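Virnwood's left-behind table closes in on its 2,000th return

Anyone who has ever got home from the Virnwood building, tipped out their bag and found something missing will be pleased to hear this. The left-behind table is back for September, it has moved to a brighter spot on the ground floor, and it is very close to a lovely milestone. By the end of last month 1,949 things had gone home with their owners, and the team would dearly like to reach 2,000 before the clocks change.

The idea could hardly be simpler. Whatever turns up in the workrooms, the kitchen or the corridor goes out on a plain white table, well spaced so that people can see it all as they walk by. There is no form to fill in and no cupboard to be unlocked. If you recognise your own things you tell the person on the desk, sign the book and off you go (and quite often you stay for a chat as well, which explains the queue at lunchtime).

A recent turn-out had the usual happy jumble, with food at one end of the scale and cleaning things at the other: a peach with its leaf on, a green cucumber, an upright bottle of water with a light blue cap, and a brush with dark bristles. 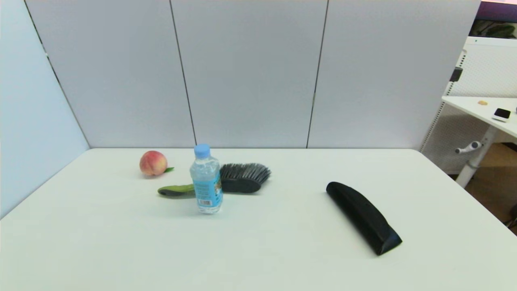 From cupboard to table

Lost property at Virnwood used to live in a deep cupboard behind the stairs, and it was a gloomy business. You had to find someone with the key, then a torch, then dig. Umbrellas tangled with scarves, single gloves sank to the bottom, and anything smaller than a shoe might as well have been at sea.

Ramesh Chauhan, who works on the front desk, got fed up with it one wet winter and started bringing things out a few at a time. "I put out an umbrella and a lunchbox and they had both gone by the time I came back from my tea," he said. "People had been walking past that cupboard for months. They just needed to see the stuff!"

He was soon joined by Nuanchan Bunnag from the pottery class and Mihret Lencho, who looks after the room bookings, and between them they worked out how the table should be laid. Nothing goes in a pile. Small things are never put behind big ones if it can be helped, and soft things are kept well away from drinks. Anything with a handle is laid on its side so it can't roll off when the door bangs.

Mihret is particularly keen on leaving bare tabletop between one thing and the next. She tried it the other way, with everything shoulder to shoulder, and found that people's eyes slid straight over the lot. With space around it, even a very ordinary brush gets noticed.

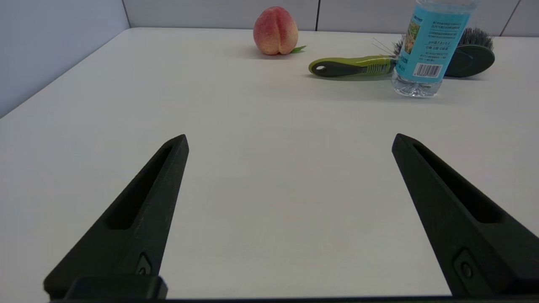 The white top helps too. The first table was dark brown and swallowed every phone charger and hair slide that was put on it. When Curnton, the furniture workshop across the yard, was clearing its store, Nuanchan asked whether there was anything paler going spare, and the answer was wheeled over the same afternoon. It gets a wipe before anything is set out and another at the end of the day.

Food has its own rules, and they are strict ones. Fruit and vegetables are put out on the day they are found and go no further than closing time. They used to be turned away altogether, until Sushil Mittal from the Maurya lunch kitchen pointed out how many people do their shopping on the way to a class and then leave half of it under a chair. He has seen leeks, a pineapple, a whole bag of onions and once a birthday cake with the candles already in. "You'd be amazed how pleased someone is to get a cucumber back," he said. "That was going to be their tea."

Drinks bottles are by far the most common find. The team asks everyone to write a name on theirs, on the bottom if you don't want it showing, and there is a marker on a string at the desk for exactly that. Lids and caps should be screwed down properly as well. Ramesh has mopped up enough puddles to feel strongly about this one.

Glasses and their cases

If bottles are the most common, glasses are the most missed, and cases run them close. They slip out of coat pockets, they get left on window sills, and there is a spot beside the kettle which seems to collect them. Last spring the table had so many at once that Nuanchan set them out in a row by size, and it looked like a very smart shop window.

A dark case is a hard thing to claim with confidence, as one black pouch with a fold-over flap and a snap button is a great deal like the next. So the desk will ask a friendly question or two before handing one over. What is inside, and what colour is the lining? A small sticker under the flap or a bit of bright thread tied round the button would save everybody the bother, and the team is giving the stickers away.
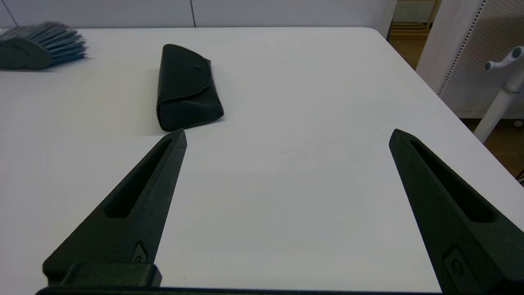 How long does the table keep things that aren't claimed?

Most things stay for a month, starting with the day they were handed in. After that, anything usable goes to the Wodbridge swap shop, and anything that isn't is recycled where possible. Keys, glasses and anything with a name on it are held until the end of the year, and food goes the same day.

Ieuan Dafis runs the swap shop and collects the leftovers on his bike trailer. He speaks fondly of the brushes. Hand brushes, washing-up brushes, scrubbing brushes, boot brushes – every class seems to bring one and every class seems to leave one behind. A rinse, a good shake and a night on the drying rack, and they are ready for someone else's sink or shed. He has a hook board for them now, and it is rarely full for long.

This term there is something new to go with the table. The sewing group has made 200 cotton bags from old curtains, each with a loop for a bottle and an inside pocket deep enough for a glasses case. The bags are free to anyone who has lost something at Virnwood or thinks they might, so that covers all of us. Choose your curtain early if you are fussy, because the green leafy ones are going fast.
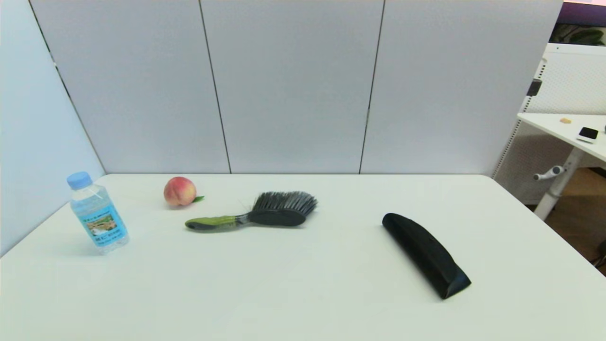
The table is laid out each weekday morning once the first classes have gone in, and it is packed away at 2 in the afternoon, apart from on market days when it stays up until the building shuts. Finds can be handed in at the desk at any time. Please say where you came across them, even if it is only "under the radiator in the big room". It goes down in the book, and it has helped match quite a few things to the right class.

The team would also be glad of another pair of hands for the morning setting-out. It takes about half an hour, there is tea, and you get first look at whatever has washed up overnight. Mihret says the ideal person is someone who enjoys a tidy surface and can keep a straight face when asked whether anyone has seen a left wellington.

And the two-thousandth return? Sushil has promised that whoever claims it will be given lunch at the Maurya kitchen, with pudding, whether they have come for a winter coat or the cap off a pen. Ramesh is keeping the tally on a card taped up beside the desk, so do stop and have a look when you are next passing, and have a look at the table too while you are there. Ask for Ramesh or Mihret at the Virnwood front desk if you would like to help.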